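Some notes on how commutation petitions move through a state clemency board, since people keep asking me. I've worked on four of them. 1/

A petition is separate from an appeal. The court looks at legal error. The board can look at anything: age at the time of the crime, conduct inside, what the jury never heard, the views of the victim's family.

Most petitions fail on paper before anyone reads the argument. The usual faults are a missing signature page, an unsigned medical release, or a disciplinary record that stops two years short of the filing date.

Request the full prison file early. In the Vass petition it ran to 288 pages, and 211 of those were commissary slips and housing transfers. You still read them. Two work evaluations were stapled behind a transfer form.

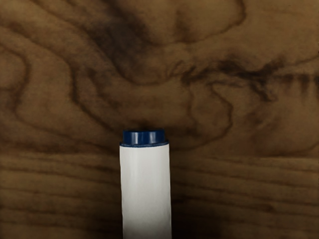 Index the file by date first and by subject second. Board staff check dates. If your summary says a write-up was dismissed in May and the form says otherwise, the rest of your summary gets read with suspicion.

Declarations from former jurors carry weight, but contact rules differ by state. Read the local rule before you write or call. Sevim Erdem drafted the contact letter our group uses, and it's one page: who we are, why we're writing, and a clear statement that the juror can decline.

Keep the expert report short. Lajos Balogh's report for the Kerkard petition was nearly 40 pages in draft. He cut it down to a summary, the test scores and a page on method, and moved everything else to an appendix.

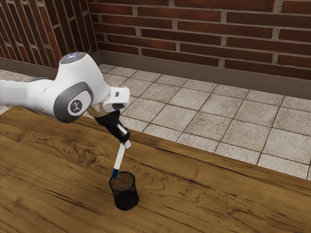
On timing: don't wait for an execution date. Some boards won't open a file without one, but you can have the petition finished and the exhibits numbered. Once a warrant is signed, the filing window can be very short.

Hearings are not guaranteed. If you get one, ask in writing how long each speaker has, whether the prisoner can take part by video, and whether family members speak in open session.

Letters of support: a signed letter with two specific facts in it does more than a form letter with a long list of names. Form letters get logged as a total. Individual letters go in the packet.

In many states the board only recommends and the governor decides. Send the governor's counsel a complete copy on the same day you file, and keep the delivery receipt.

I'll post the exhibit list template on Monday. It has no case details in it, so use it freely.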